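Breseo Notes
July — by Jolanta Rutkowska

Home | Guides | Grippers | Fault finding | Contact
Print this page | E-mail this page

Tracing and clearing a cable snag on a two-finger arm

A cable that is too long at the wrist can catch on the tool, and a cable that is too short will pull at its connector. Both faults tend to show up as a stop during wrist rotation, and both are easily mistaken for a bad grip. This guide covers the checks we now make after losing an afternoon to the first kind, on a job with tennis balls and their can.

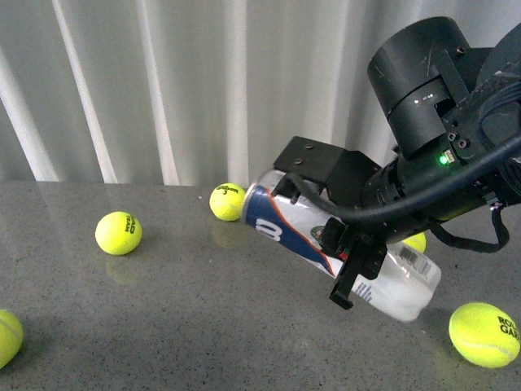
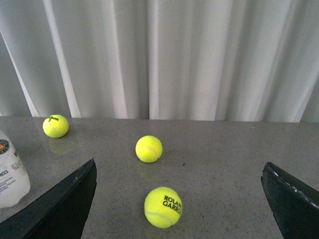 Tennis ball job. First picture: can held in the gripper, cable looped across the front of the arm. Second picture: view between the open fingers.

The fault

The arm stopped while turning the can towards upright. The controller, a Castum unit, logged a following error on the last joint. We cleared it, ran the job again and got the same stop at nearly the same angle. The gripper was blamed first and the closing force was raised from 56 to 100 on the controller's scale. This made no difference to the stop and put a dent in the side of a spare can. Put any force setting you have changed back to its old value before going on.

Before you start

Keep people outside the marked area while the arm has power. Support or remove whatever the gripper is holding. Press the emergency stop, switch off at the isolator and wait for the controller display to go dark. Do not put a hand between the fingers on the strength of the emergency stop alone — on our set-up it holds the joints but leaves the gripper supplied.

Checking the cable

1. Follow the cable by hand from the wrist connector to the first fixed clip. Feel for flat spots, nicks and places where the jacket has gone shiny.

2. Measure the free length between connector and clip. Ours was 300 mm and the Didbridge fitting sheet for our bracket asks for 200 mm.

3. Restore power, select slow manual mode and turn the wrist a few degrees at a time with the gripper empty. One person holds the enabling switch and the other watches the cable from outside the marked area.

4. Stop at the first contact between the cable and any moving part. Write down the joint angle and compare it with the angle in the fault log. If they agree to within a few degrees, treat the cable as the cause.

5. Turn the wrist back, isolate again and move the clip. Leave enough slack for full rotation both ways.

6. Repeat step 3 in both directions, first with the fingers open and then closed.

If the fault stays

Compare the log angle with the soft limits. A limit copied over from another tool will also give a repeatable stop, though usually with a different code. A following error that moves about from run to run points to the drive or the brake, and the Vishwakarma service manual covers both in its chapter on joint faults.

Replace the cable if the inner screen can be seen anywhere. Tape is not a repair at the wrist.

Enter the new clip position and the free length on the arm's record card.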